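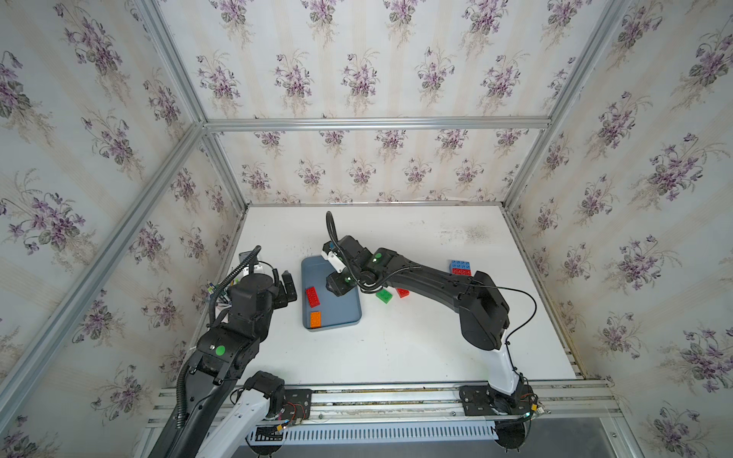
2022-01-31

The two-arm table at Kalley is back at work after its first full service, and Azucena Solís, who has looked after it from the day it was bolted together, would like everyone to know that the wallpaper is staying.

The violets have been up on all three sides since the enclosure was built, and they have picked up a good many fans among the people who walk past on their way to the kitchen. When the service was put on the calendar, a rumor went around the building that the panels would be going plain gray. "I had more messages about the flowers than about the arms," Solís said, laughing. "The flowers were never on my list."

What was on her list was mostly cable. The arms spend their working hours sorting toy bricks in and out of a shallow blue-gray tray, and all that reaching and bending is hard on anything that has to bend along with them. Solís went over both arms from the base mounts up to the grippers, feeling along the black corrugated sleeve on the left arm for soft spots and checking that the long thin cable on the right one still had enough slack to follow the shoulder through a full swing. Two connectors at the left base were replaced with parts from Himia, and the small colored wires near the left wrist were tied again - a fiddly job that she admits took her most of a morning and two cups of coffee that went cold.

She also went along the front rail with a hex key, screw by screw, and then set the arms to run 1000 slow moves with nothing in the grippers while she sat close by and listened. A mount that has worked itself loose will usually make a little ticking noise well before it causes any real trouble, she said, and she would much rather hear it on a quiet afternoon than find out in the middle of somebody's run.

The table had put in 2225 hours before the service, and from now on it will get a shorter check every 700 hours, with the results written up in the paper notebook that hangs by the door. Anyone who uses the table is welcome to write in it too, and Solís says that even a line like "right arm sounded funny" is a real help to her.

The Montes group has the table booked through March. Requests for time after that can go straight to Solís, who is also looking for a few more toy bricks if anyone has some at home that their kids have outgrown - any color will do, but please wash them first.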